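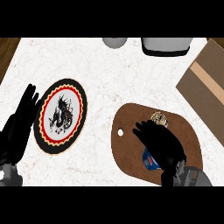 What takes an oil stain out of marble without hurting the polish?
A poultice of white clay and acetone, put on thick, covered, and left until it is fully dry.

Workshop notebook, stone bench, 20 November 2025

Today I finished the first round of stain tests on the white offcuts from Travberg. I cut four pieces from the same slab and marked them on the back with pencil. Each one got olive oil, black coffee, red wine and lemon juice, one drop of each, and the drops stayed 90 minutes before wiping. Piece 1 has no sealer. Pieces 2 and 3 have the Vestum sealer, one coat and two coats. Piece 4 has the old Drasano wax, which Henryk Krajewska still prefers for tabletops.

Results after wiping:
Oil: dark spot on piece 1, very light on piece 2, nothing I can see on 3. On piece 4 a ring, but it was on the wax and came off with a cloth.
Coffee: brown on 1, the others clean.
Wine: pink on 1 and a little on 2.
Lemon: dull mark on all four, even on 4. The sealer goes into the pores and does not protect the surface from acid. I must write this more clearly in the paper we give to customers, the Barbieri family was rightly unhappy in March.
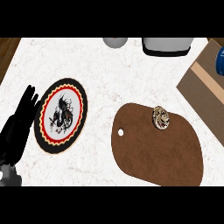
White marble worktop with the decorative plate.

Poultice on the oil spot of piece 1: clay mixed to the thickness of peanut butter, spread wider than the stain, film on top with small holes. I left it 12 hours. The spot is smaller, the center remains. Second application is on now. Last time I took the film off too early and the clay cracked, so please do not touch it.

The lemon marks need polishing powder and a damp felt pad. I tried by hand on piece 2 and the shine came back, but when I look from the side toward the window there is still a soft circle. Maybe a finer powder. Henryk says I press too hard. He is possibly right, my thumb agrees with him.

Still open:
- repeat wine on two coats, but leave it overnight
- check if soap residue changes the result; I washed all pieces with the kitchen soap and this was perhaps a mistake
- order white clay, the bag is nearly finished (old order no. 372)
- find the lid of the acetone can

Piece 1 stays on the shelf by the sink until the clay is dry.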